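The ferry to Tunport left at six in the morning, and Evaristo Cortés was on the dock by five with his father's suitcase and a paper bag of rolls. It was April and the boards were slick. He had lived in Drurnow all his life and had taken the ferry only twice, both times for funerals.

The ticket clerk slid the window open and looked at the suitcase.

"One way or return?"

"What's the difference?"

"Seven dollars."

He bought the return. He put the stub in his shirt pocket and buttoned it.

The letter from the lawyer was in the other pocket. It said that his aunt Pera had left him the shop, with its contents, and that he should come and sign. He had not known she still had the shop. The last time he had seen it he was nine, and she had let him wind the clocks in the front window, one after another, while his mother argued with her in the back. On the walk home his mother said they would not be going there again, and they didn't.

He ate one roll and saved the others. A woman across from him was knitting something gray. After a while she asked whether he had family in Tunport.

"I did," he said.

She nodded and went back to her row.

The crossing took most of the morning. There was fog until they passed the Geum light, and then the water opened out flat and he could see the town on its hill, smaller than he remembered. He tried to find the shop from the deck and could not.
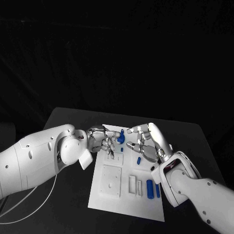 The lawyer was a young man with a cold. He had Evaristo sign in four places and gave him a key on a loop of string.

"There's been an offer," he said. "From the bakery next door. They want the wall out. It's a fair price, I'd say, but you should look the place over first."

"Did she owe anything?"

"A hundred and sixty-seven dollars, to the bakery." He blew his nose. "Bread, mostly."

The shop was at the top of Mill Street. The lock was stiff and he had to lean on the door. Inside it smelled of oil and old paper. The clocks were still there, on the shelves and along the walls, and all of them had stopped, each at its own time. He set the suitcase down and stood listening for a minute. He could hear the mixers running next door.

On the counter was a ledger. She had written down every repair in pencil, 40 years of them, the name and the fault and what she charged. Toward the end there was only one or two to a page. He turned back through it until he came to the year he was nine. On a line by itself, between a broken spring and a cracked glass, she had written: E. wound the window. Paid him nothing – owe him.

He read it again and closed the book.

The afternoon ferry went at three. At two he heard the bakery shut its oven doors, and a man in an apron came and knocked on the glass.

"You the nephew?"

"Yes."

"You thought about it yet?"

"I only just got here," Evaristo said.

The man looked past him at the shelves. "She used to do the window on the first of the month. People set their watches by it."

When he had gone, Evaristo found the keys in a cigar box under the counter, where they had always been. He took off his coat and started with the clock nearest the door. It needed eleven turns. He held it to his ear, set it by his own watch, and put it back, and then he reached for the next one.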